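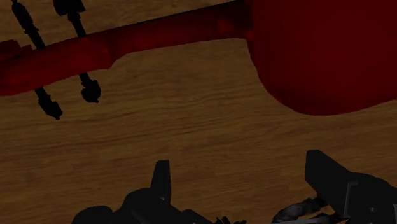

Autoclave de bancada Calline: opinião depois de um inverno inteiro

Comprei a Calline em novembro, quando a minha autoclave anterior decidiu que a porta era um elemento decorativo. Tenho um consultório de podologia pequeno, com um gabinete, uma sala de esterilização que já foi despensa e uma agenda que não perdoa. Precisava de uma máquina que coubesse na bancada, que não deitasse o quadro elétrico abaixo e que me deixasse tratar do papel sem tirar um curso. Ficou-me por 800 euros, já com transporte, num fornecedor chamado Mudaliar, que a vendia como modelo de exposição. O que lhe faltava da exposição era o manual em português. Veio um em finlandês e outro numa língua que se parecia com inglês.

A quem tiver pressa: fico com ela. Aos outros, peço paciência, que foi também o que a máquina me pediu.

Instalação

Pesa como um pecado antigo. O estafeta deixou-a à porta do prédio, olhou para as escadas, olhou para mim e desejou-me um bom dia. Subi-a com a ajuda do Efe Osagie, do laboratório de próteses do piso de cima, que desde então me pede para esterilizar coisas sem marcação.

Os pés reguláveis são bons e convém usá-los. A câmara tem de ficar ligeiramente inclinada para trás, detalhe que o fabricante esconde numa nota de rodapé ao lado de um aviso sobre animais domésticos. Na primeira semana tinha-a perfeitamente nivelada, muito orgulhosa do meu nível de bolha, e no fim de cada ciclo havia uma pocinha de água encostada à porta. Dois quartos de volta nos pés da frente e acabou a pocinha.

O depósito leva 2 litros de água destilada. Enche-se por cima, por uma abertura desenhada por alguém que nunca segurou um garrafão cheio. Comprei um funil. O funil é hoje a peça mais fiável do conjunto.

Em uso

O ciclo completo para material embalado, com secagem, leva 60 minutos. O folheto promete menos, mas o folheto não conta o aquecimento, tal como eu não conto o pão quando digo que estou de dieta. Se a máquina já estiver quente do ciclo anterior, despacha-se melhor. À segunda carga da manhã já lhe perdoo quase tudo.

A secagem surpreendeu-me pela positiva. As bolsas saem secas desde que não se encha o tabuleiro como uma mala de férias. Deixo as bolsas de lado, papel contra plástico, com folga entre elas, e não tenho tido nenhuma húmida. Quando a Leena Ikonen me substituiu numa terça-feira e carregou tudo ao monte, houve repetição de ciclo e um bilhete que decidimos esquecer as duas.

O ecrã é pequeno, verde e teimoso. Mostra a temperatura, a pressão e o tempo que falta, e este último tem uma relação pessoal com a verdade: pode ficar parado no mesmo minuto enquanto se bebe um café e saltar de repente para o fim. Os botões respondem mesmo com luvas. O de cancelar exige que se carregue durante vários segundos, com convicção, como quem toca à campainha de uma tia surda.

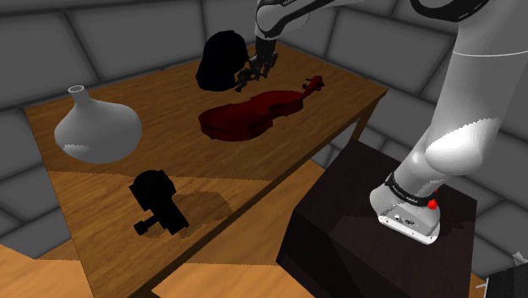 Mesa de madeira com o vaso branco, painéis cinzentos ao fundo.

Ruído

A bomba de vácuo faz barulho. Não é um barulho insuportável, é um barulho com opiniões. Começa por um zumbido grave, passa a uma tosse e termina num suspiro longo quando liberta o vapor. Com a porta da sala fechada, os utentes ouvem só o suspiro, e há sempre alguém que pergunta se está lá dentro outra pessoa. Já respondi que sim uma vez, por cansaço.

Quem trabalhar em espaço aberto deve pensar duas vezes. A Clandevell equivalente, que usei durante um estágio, é bastante mais discreta. Também é bastante mais cara, e as peças vinham quando vinham.

Registos e impressora

Cada ciclo fica guardado num cartão de memória e pode sair em papel se se comprar a impressora opcional, da Etitz. Comprei-a e arrependi-me com moderação. Imprime bem, em letras minúsculas, num rolo térmico que desbota se lhe der a luz. Acabei por digitalizar os talões ao fim do dia, ou seja, tenho uma impressora cuja função é produzir trabalho para o digitalizador.

O cartão, por si só, chega. Os ficheiros abrem em qualquer computador e trazem data, número do ciclo, programa e resultado. O relógio interno, porém, não conhece a mudança da hora. Alguém me há de perguntar um dia porque é que esterilizo instrumentos antes de abrir o consultório, e vou parecer muito dedicada.

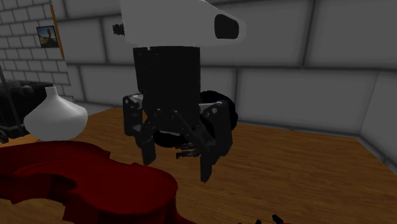

Voltando ao cartão, um aviso: não o tirem a meio de um ciclo. A máquina não perde os dados, mas apita até o recuperar, e o apito não tem regulação de volume. Procurei nos menus todos, incluindo os finlandeses.

Limpeza e manutenção

A junta da porta limpa-se todos os dias com um pano húmido que não largue pelo. A câmara, uma vez por semana, com a máquina fria e os tabuleiros fora. Os tabuleiros saem bem. Voltar a metê-los é outra conversa, porque a calha do lado esquerdo tem uma rebarba que apanha sempre o canto. Passei-lhe uma lima fina, contra todas as recomendações, e ficou melhor do que veio de fábrica.

O filtro de ar troca-se à mão, sem ferramentas. O filtro da água está atrás, onde a mão de um adulto não chega e a de uma criança não devia chegar. Uso uma pinça comprida e vocabulário adequado.

A garantia é de 2 anos. Usei-a logo no primeiro mês, por causa de um sensor de nível que jurava que o depósito estava vazio com a água a dar-lhe pela tampa. Atendeu-me o Santeri Lahtinen, da assistência, que me pediu para desligar a máquina, esperar e ligar outra vez. Funcionou durante uma tarde. À segunda chamada mandaram a peça, e um técnico instalou-a enquanto me explicava que aquele sensor nunca avariava. Não paguei nada, e a peça nova não voltou a mentir.

O que me agrada
A secagem, a porta (fecha com um clique que inspira confiança), os registos em ficheiro simples, a assistência que atende o telefone. Ocupa pouco para a capacidade que tem.

O que me irrita
O bocal do depósito, o apito, o minuto eterno do ecrã, a posição do filtro da água. O manual, que acabei por traduzir às prestações com um dicionário e alguma imaginação.

Para quem serve

Para um gabinete pequeno, com poucas cargas por dia e uma porta que se possa fechar entre a máquina e as pessoas, recomendo. Para uma clínica com vários profissionais a disputar o mesmo tabuleiro, procurem algo maior, ou comprem duas e arranjem-lhes uma sala longe de tudo.

Se comprarem o modelo de exposição, peçam por escrito que inclua os tabuleiros. O meu trazia-os. O do Efe, que entretanto se entusiasmou e encomendou uma igual, vinha só com a pega para os retirar.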